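Reading a Touring Car Race Weekend
Handout for the fourth session — please bring it back next time

Welcome back, and thank you to those who stayed behind last time to help me find the other half of the timing sheets. We finished in rather a hurry, so I've put the part on qualifying into these notes as well, and you'll find it first.

Before the session

Read the Skellby timing sheets from the first practice through to the end of the second race. You don't need to understand every column. Look at the lap times, look at the gaps, and put a pencil mark beside anything that makes you wonder. If you've only time for one sheet, make it the second race, as most of our discussion will hang on it.

1. Qualifying, and why it is split up

Touring car grids are close. At Skellby the front half of the field was covered by less than a second, and on a short circuit that means there is never really an empty piece of track. If everyone went out together, most of the session would be spent waiting for a gap, with cars crawling through the last few corners and tyres cooling all the while. Splitting the session into parts thins the traffic as it goes along. The slower cars drop out first, and the last part, with 12 cars left in it, is where the grid's front end gets decided.

Do notice how few laps the quick drivers do. A front-wheel-drive touring car works its front tyres very hard, because they have to steer, pull and do most of the braking, and a new set gives its best for a lap or perhaps two. After that you can watch the times drift upwards on the sheet. I find this one of the loveliest things to see in plain numbers — you can almost point to the lap where the tyre has had enough.

There is also the matter of the tow. On a long straight, a car following another one runs in calmer air and gains a little speed. Team-mates will sometimes take turns at giving each other a tow, and this takes a good deal of trust, as the car in front gets nothing for its trouble until the favour is returned.

2. The partly reversed grid

Newcomers often find this odd, and I must say I did too, a good many years ago. For one race of the weekend, the fastest qualifiers don't start at the front. The top ten are turned round, so that the driver who was tenth lines up on pole and the fastest one starts tenth. Everyone behind them stays put.

The rules of the series we are following are quite plain about it, but series differ, and some reverse fewer places or draw the number from a hat. Always check before you write anything down! I once gave a whole talk on the wrong year's rules and had to send round a very humble letter.

What it does to the racing is fairly easy to see. Quick cars have to overtake slower ones, and slower ones get a clear road for a while. What it does to qualifying is a bit more hidden. A driver who knows the car isn't good enough for the front row may be quite content with tenth, and may even back off a touch on the last lap to get it. Have a look at the Skellby qualifying sheet with that in mind, particularly the third sector.

3. Ballast

Cars that do well carry extra weight at the next meeting. In our worked case the most successful car carries 50 kilograms, bolted low down in the passenger side, and it comes off again gradually if the results fall away.

Weight hurts in three places: braking, changing direction and getting out of slow corners. It hurts least on long fast bends where the car is already moving and mostly needs to hold its line. So a heavy car at a circuit with few slow corners may be hardly troubled, and the same car at Illano, with its two hairpins and that awkward little chicane by the pits, may have a miserable time. When you hear someone say the ballast "did nothing", the first question should be which circuit they're talking about.

4. Points, worked through

Take the Dandik team as our case. Going into the last meeting, their lead driver, Grigaitė, had 200 points, and the nearest rival was 12 behind. That sounds comfortable. Now remember that there are two races to come, that a win is worth 25 and second place 20, and that Dandik's car is carrying the full ballast. If the rival wins both races, Grigaitė can afford to finish second in both and still take the title, by two points. One third place, at 16, and it is gone.

Please do this sum for yourselves on paper, trying a few different finishes. It's the best way I know of seeing why a leader will sometimes let a car go by without a fight, to the great annoyance of the people in the grandstand.

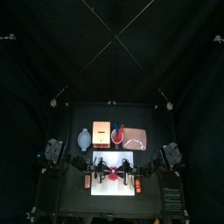 Priit Koppel wrote after the last session that he thought I'd been too kind to the reversed grid. In his view it rewards a driver for being ordinary on a Saturday sort of lap, and he would rather see both races start in qualifying order with the ballast left to even things out. He added that the overtaking it produces is mostly fast cars passing slow ones, and that he'd swap all of it for one proper scrap between equals.

I've a lot of sympathy with that. My own feeling is that ballast alone works too slowly, as it only bites at the next meeting, and by then the circuit may happen to suit the heavy car anyway. But do come ready to argue, on either side. Alfredo Panganiban has kindly agreed to open for the reversed grid, and Priit will answer him.

5. Short exercise

Write a page on the second Skellby race. Choose one driver outside the top five and follow that car from the start to the flag, using the lap chart. Say where places were gained or lost, and whether you think it was pace, tyres, or somebody else's misfortune. The chart has 106 entries in the pass column if you count the pit lane ones, so please don't try to cover them all.

Pencil is fine, and so is bad handwriting, within reason. Leave your page in the tray by the door when you come in and I'll have them read by the end of February.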